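Purik 作業セル用ベースキット 製品案内と導入計画の手引き

トップ > 製品 > 作業セル・架台 > Purik

Purikは、小型ロボットアームを使う実験や試作のための作業面一式です。穴あき金属テーブル、交換できる木製の作業板、固定部品をまとめてご提供しています。ロボットアーム本体は含まれません。すでにアームをお持ちのお客様、またはこれからアームを選定されるお客様が、台のまわりの予算と納期を先に固められるように、このページでは構成と計画の考え方をご説明いたします。

構成の種類

Purikには次の三つの構成があります。価格は構成と輸送先により変わりますので、見積書でお答えしています。

Purik ベース
穴あき金属テーブル、脚部、水平調整用の足。作業板は付属しません。ご自分で板や治具を用意される方に向いています。

Purik ボード
ベースの内容に、木製作業板2枚と固定部品を加えたものです。ご注文のいちばん多い構成です。

Purik フル
ボードの内容に、物体セット「Wokik」と、カメラ支柱「Akis」を加えたものです。把持や並べ替えの評価をすぐに始めたい研究室に選ばれています。

どの構成でも、あとから部品を足すことができます。最初の年度にベースだけを購入し、次の年度に作業板と支柱を追加されるお客様もいらっしゃいます。ただし、テーブルの穴の間隔は注文のときに決まり、あとでは変更できません。お手持ちの治具がある場合は、穴の間隔を必ず先にお知らせください。

作業板について

作業面を金属のままにするか、木の板を置くかは、よくご相談をいただく点です。弊社では、積み木や日用品のような軽い物を扱う作業には、木の板をおすすめしています。金属の穴あき面に小さい物を直接置きますと、物の角が穴にかかり、位置がずれることがあります。また、アームの先端が誤って作業面に触れたとき、木の板であれば、傷んだ板だけを交換すれば済みます。

板は消耗品としてお考えください。毎日使う場所では、傷、へこみ、反りが少しずつ出ます。予備の板を1枚、同じ場所で保管していただくと、交換の日に作業が止まりません。板は立てかけずに、平らに置いて保管してください。立てかけたままにしますと、反りの原因になります。

固定は、板の手前の角で行うのが標準です。奥側の固定はオプションで、板の奥をアームの台座に近づけたい配置では、省略したほうが組みやすいです。

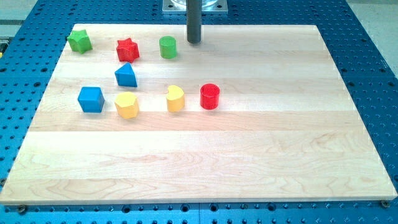 メープル材の作業板に、形合わせ用の木製ブロックを置いた状態。青い穴あきテーブルの上で使用。

作業板の色は明るい木の色のままで、塗装の指定はお受けしていません。カメラで物体を見分ける作業では、背景の色が結果に影響します。赤、青、緑、黄のようにはっきりした色の物であれば、明るい木の面で区別がしやすいです。反対に、木の色に近い物や、白い紙の箱を主に扱う計画の場合は、ご注文の前に、お使いのカメラで一度お試しになることをおすすめします。照明が強すぎると、板の面が白くとんで、木目も影も見えにくくなります。照明の明るさが調整できるものであれば、弱いほうから始めてください。

物体セット Wokik

Wokikは、ロボットの把持作業のために弊社で選んだ木製ブロックの組です。円柱、立方体、三角柱、六角柱など、形の違う物が入ります。市販の知育玩具のブロックをすでにお持ちの場合は、Wokikを購入される必要はありません。その分のご予算を予備の作業板にあてていただくほうが、長く使う上では役に立つと思います。

ブロックを選ばれるときは、次の点をご確認ください。

グリッパーの最大開き幅が、ブロックのいちばん広い部分よりも大きいこと。
星形のように、つかむ向きによって幅が変わる形では、どの向きでつかむかを先に決めること。
塗装に光沢がある場合、照明の反射がカメラに入らない角度を確認すること。
紛失したときに、同じ物を1個から買い足せること。

最後の点は見落とされやすいのですが、同じ色と同じ大きさの物が買えなくなると、以前の記録との比較が難しくなります。

カメラ支柱 Akis

Akisは、テーブルの穴に直接取り付ける支柱です。作業面を斜め上から見る位置にカメラを固定します。テーブルと一体になりますので、床が揺れたときも、カメラと作業板の位置関係が変わりにくい構造です。支柱をテーブルの外の床に立てる方法もありますが、人が通る場所では接触の心配があり、弊社ではおすすめしていません。カメラは付属しません。

予算の立て方

お見積りのご依頼をいただくとき、アームとテーブルの金額だけで予算を組まれている場合が少なくありません。実際の導入では、次の項目にも費用がかかります。先に予算の表に入れておかれると、あとで追加の申請をしなくて済みます。

搬入費。テーブルは金属製で重く、エレベーターのない建物の2階以上では、別に作業費がかかります。
アームの取付プレート。アームの機種ごとに穴の位置が違います。機種が決まっていないときは、プレートだけ後から発注できます。
電源と配線。壁のコンセントから遠い場所に置く場合、床の配線カバーが必要です。
予備の作業板と固定ボルト。
照明。部屋の天井灯だけで足りるかどうかは、部屋によります。
安全のための囲い、または床の表示。必要な範囲は、お使いになる機関の規則に従ってください。
据付の日に立ち会う方の時間。半日をお考えください。

予算に余裕がない場合、削ってもよいのは物体セットとカメラ支柱です。テーブルの剛性と取付プレートは削らないでください。台が動くと、アームの位置合わせを何度もやり直すことになり、その時間のほうが高くつきます。

納期と据付

標準の構成は、ご注文から出荷まで7週間です。穴の間隔を指定される場合は10週間をいただきます。年度末は工場が混みますので、3月に納品をご希望のお客様は、できれば前の年のうちにご相談をお願いいたします。

据付の前に、置き場所の床が水平かどうかをご確認ください。足で調整できる範囲には限りがあります。テーブルのまわりには、人が板の交換をするための空間も必要です。壁に寄せる場合でも、手前と左右の片側は空けてください。

据付を弊社にご依頼いただく場合は、施工の担当会社Samirが伺います。テーブルの組立、水平の調整、作業板の固定までが作業の範囲です。アームの取付と動作の設定は含まれません。アームの販売店の作業と同じ日にされるときは、テーブルの作業を午前、アームの作業を午後にしていただくと、順番がうまく進みます。

保証と交換部品

テーブルと脚部の保証は2年です。作業板は消耗品のため、保証の対象になりません。ただし、届いたときに反りや割れがある場合は、無償で交換いたします。箱を開けたその日に、板を平らな面に置いて確認をお願いします。

作業板、固定ボルト、水平調整用の足は、単品でご注文いただけます。ご注文のときは、テーブルの銘板にある型式をお書きください。

お見積りのご依頼

ご依頼の際に、次のことをお知らせいただけると、一度の返信で見積書をお送りできます。

ご希望の構成（ベース、ボード、フル）
アームの機種名、または選定中の候補
テーブルの穴の間隔のご希望
設置する部屋の階と、搬入口の幅
納品をご希望の月
据付作業の有無

図面がまだない段階でも、ご相談をお受けしています。部屋の寸法を手書きで書いたものでもかまいません。配置案を一緒に作成して、お見積りに添えてお返しいたします。

関連ページ：作業板の交換手順 ／ 取付プレート対応表 ／ Akis 寸法図 ／ お問い合わせ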